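The Open Day at Peline

Jyoti Thakur came to the open day on the wrong bus, so she missed the speech. When she found the room on the second floor, the chairs were already full and Deepak Nautiyal was standing beside a large screen with a pointer in his hand.

"This is the house," he was saying. "It exists only in the computer. The robot practices in it before it goes to a real one."

She stood at the back near the coats. Her mother's house had also a carpet with many colors in it, where a button could fall and be lost for a year.

"How many times has it practiced?" asked a man in the first row.

"This task, 1251 times," said Deepak. "Today will be 1252."

A few people laughed politely. At the desk, Zixuan Bai pressed a key, and on the screen the black hand began to move over the carpet. It moved slowly, like the hand of a person who is looking for glasses in the dark. Jyoti noticed that she was holding her own bag very tightly.

She had not told anybody why she came. Since the spring her mother could not bend down anymore. Whatever fell in that house stayed on the floor until Sunday, when Jyoti visited. Once it was a spoon, and once the telephone, which rang there the whole afternoon.

The fingers closed. Zixuan took his hand away from the keyboard and the room became quiet.

"Is it allowed to drop it?" Jyoti asked. Her voice came out louder than she wanted.

Deepak looked for her over the heads. "Yes," he said. "It dropped it 333 times. We kept all of them."

"And then what does it do?"

"Then it tries again."

She thought about this. The man in the first row wanted to know the price, and somebody opened a window. Jyoti went forward between the chairs, saying excuse me to each person, until she stood so close to the screen that the colors of the carpet became small squares.

"Please wait a moment there," she said to Zixuan. "Don't move it yet."
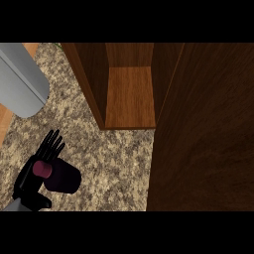

The hand and the purple object, in the practice house.

Contact the editors | © 2021 Dikis Stories | Back to top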